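Course notes, Urban Development and Public Works
Prepared by Solange Leclerc, April 9, 2018

## 1. Waterfront attractions as public investment

Large attractions are often proposed for land that a harbour authority no longer needs. The Annan aerial tram is the main case for this unit. Students should read the Zendel planning report before the tutorial and note how the report separates three matters:

- ownership of the land beneath the terminal
- the length of the lease, and who may renew it
- public access to the shoreline during construction

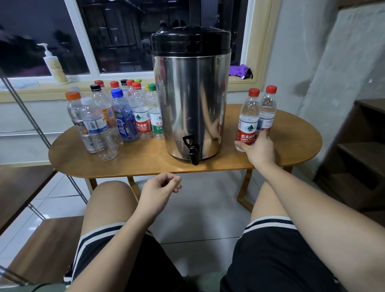 ## 2. Forecasting visitors

The developer, Somonik, based its revenue on a full season beginning in October. Its forecast assumed steady ridership in all weather. The city's own reviewers favoured a lower figure — roughly 302 riders per hour at peak — and asked for the model to be run again with 14 days of closure for high wind.

1. Compare the two forecasts and identify the assumption that most affects revenue.
2. Read section 7 of the Didudau ferry study, where a similar error in labour costs is corrected.
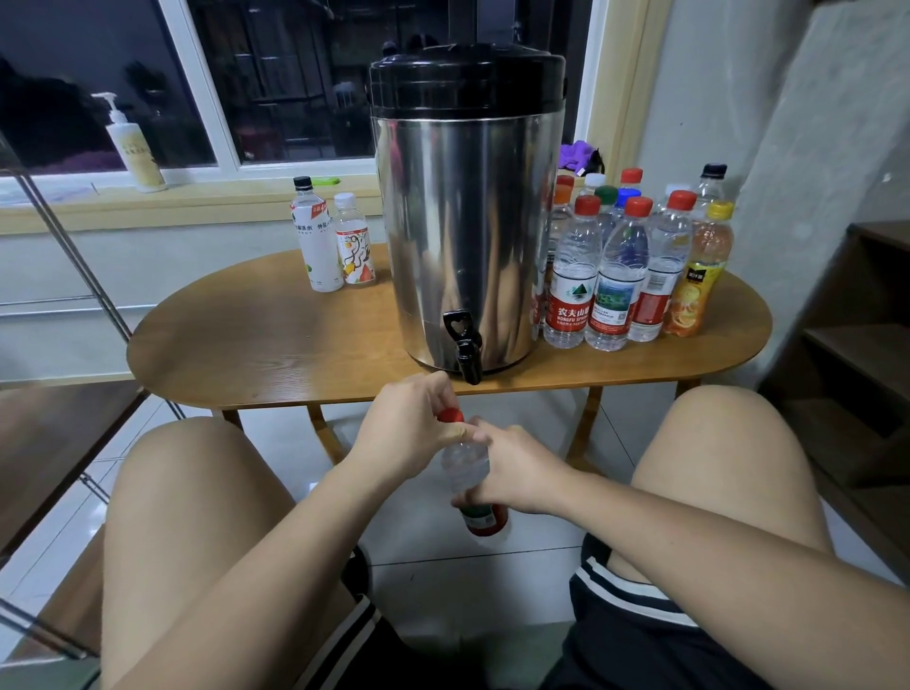
3. Write two paragraphs on who bears the loss if ridership falls short. Refer to the lease.

## 3. Terms for review

**Ground lease:** a long-term lease of land on which the tenant builds at its own cost.

**Performance bond:** a guarantee payable to the city if the work is not completed.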